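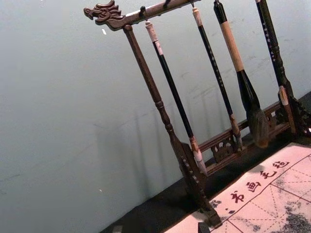
About Jarkden

We try out grippers, arms, wrist cameras and controllers, and we write down what happens. That's the whole company! We started with one arm and one shelf of fingers, and we still get a kick out of bolting on something new and seeing how it behaves around real objects.

People send us hardware when they can't decide. Maybe they have two grippers on the bench and both data sheets look great. Maybe the arm is fine but the controller feels sluggish near the end of a move. We put both through the same tasks, on the same table, with the same objects, and send back the logs, the wrist video and a plain report.

What we test with

Our object library has 200 things in it, and we're a bit proud of it. Plenty of labs test on blocks and soda cans (we own those too), but we love things that are awkward to reach. The calligraphy set is a favorite. Four brushes hang from a carved rack with a dragon head on the end of the crossbar, and every one asks something different of a gripper. Three have slender black shafts. The biggest has a thick light-tan handle and a full head of dark bristles that hangs just above the lower crossbar, so there's very little room to come in from underneath. It's a great test for a wrist camera too — dark wood, thin dark shafts, soft shadows on a pale wall. The felt mat has red grid lines and a good many ink stains, and we've never wanted to swap it for a clean one.

How a comparison runs

A standard comparison is 900 attempts, split evenly between the products being tested. We mix up the order so that nobody's hardware gets all the easy mornings. Every attempt gets a result and a short note, and you get the bad ones along with the good ones. Drops are often the most useful part of the file.

We have 13 tasks ready to go, from picking up a coin to hanging a brush back on its hook. If yours isn't on the list, tell us what it is and we'll set it up with you.

Our own tools

Bredik is our quick-change wrist plate. It lets us swap fingers between runs without redoing the camera setup, and it saves us hours every week.

Povik is the software that lines up video, joint positions and gripper force on one timeline. It began as a messy script and grew up slowly. Clients get a copy of the viewer with their results.

Where we are

Our workshop is in Phetsri, on the ground floor, with a loading door wide enough for a crated arm. Visitors are welcome while their hardware is on the bench, and most end up staying longer than they planned. We don't sell grippers or arms, and we don't take a cut from anyone who does.

The next round of wrist camera comparisons opens in November. If you'd like a spot, write to us with the model, the mount you use and the thing it keeps dropping.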